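Association Drelden – Groupe de travail « Prise de son et archives sonores »
Compte rendu de la réunion de novembre 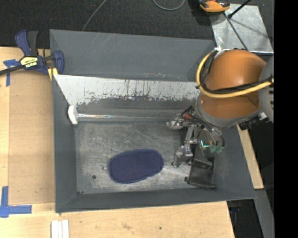
Présidence de séance : Samina Qureshi. Ouverture à 18 h 30. Le compte rendu précédent est adopté sans modification.

1. Campagne d'enregistrement des cloches de Skukbridge

Les prises du carillon sont terminées, à l'exception de la volée du soir. Format retenu : 96 kHz, 24 bits, couple ORTF à hauteur de l'abat-son, plus un micro d'appoint au pied de la tour. Le couple principal présente une saturation sur les attaques du bourdon. Le gain d'entrée sera réduit de 9 dB pour la prochaine prise et l'atténuateur du préampli restera enclenché.

Le bruit de la route départementale reste audible sur la piste du pied de tour. Décision : piste conservée dans l'archive, écartée du montage public. Un filtre coupe-haut a été essayé, résultat jugé insuffisant.

2. Fonds Butt

Le fonds comprend 90 bandes magnétiques de chants de travail et de processions. Cinq présentent un décollement de l'oxyde et ne seront pas lues avant traitement thermique. L'ordre de numérisation suit le répertoire manuscrit, même lorsque les boîtes ont été interverties – la cote inscrite sur l'amorce fait foi.

Discussion sur la vitesse de lecture. Plusieurs bandes changent de vitesse en cours de face sans indication. Il est convenu de numériser la face entière à 19 cm/s, puis de corriger sur une copie. Le fichier brut n'est jamais modifié.

3. Fiches descriptives

Champs obligatoires : lieu, position des micros, distance à la source, conditions de vent, interprètes lorsqu'ils sont connus. Le champ « ambiance » est supprimé, les saisies étant trop hétérogènes. Les distances sont exprimées en mètres, sans décimale. La durée minimale d'un silence de référence est fixée à 30 secondes par lieu.

4. Plateforme Jiltau

Le dépôt des fichiers FLAC fonctionne. Les marqueurs temporels sont perdus à l'import, anomalie signalée au prestataire. En attendant, les marqueurs sont joints dans un fichier texte séparé portant le même nom que la prise.

5. Questions diverses

Les bonnettes à poils longs sont à commander en deux tailles. Le point sur les droits des chœurs paroissiaux est reporté, faute de réponse écrite.

Actions
S. Qureshi : relance du prestataire Jiltau, modèle de fiche révisé.
Équipe Butt : liste des bandes à traiter, avec cotes.

Séance levée à 20 h 15.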